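# Luftreiniger im kleinen Zimmer: wohin damit, und wie oft den Filter wechseln?

**parkettfan72**

Hallo zusammen! Seit Februar haben wir einen hohen weißen Luftreiniger und ich bin total begeistert, morgens riecht es bei uns endlich nach nichts mehr. Das Zimmer ist klein, Fischgrätboden, eine Tür, weiße Wände. Jetzt steht das Ding mal hier, mal da, und der Papierkorb wandert jedes Mal mit.

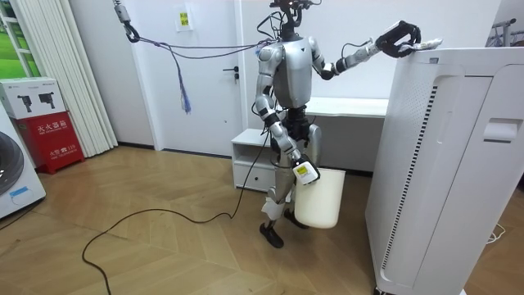
Am liebsten hätte ich einen festen Platz, bei dem man trotzdem noch gut saugen kann. Wie viel Abstand zur Wand braucht so ein Gerät? Und wechselt ihr den Filter wirklich schon nach 3.000 Stunden? Meiner zeigt jetzt 2.073 an.

**Zokcombe**

Oh, schönes Thema! Ich lasse ringsum eine gute Handbreit frei und stelle meinen nie hinter die Tür, sonst knallt irgendwann die Klinke dagegen. Unter die Füße habe ich Filzgleiter geklebt, damit lässt er sich zum Saugen ganz leicht verschieben (vorher den Boden fegen, ein Steinchen reicht für einen Kratzer im Parkett!). Den Vorfilter sauge ich jeden Donnerstag kurz ab, dauert keine 2 Minuten. Beim Hauptfilter würde ich mich an die Anleitung halten. Wenn es vorher schon muffig riecht, dann eben früher.

**ellberg_sued**

Papierkorb bloß nicht vor den Lufteinlass! Sonst egal, meiner steht seit Jahren in der Ecke und läuft super.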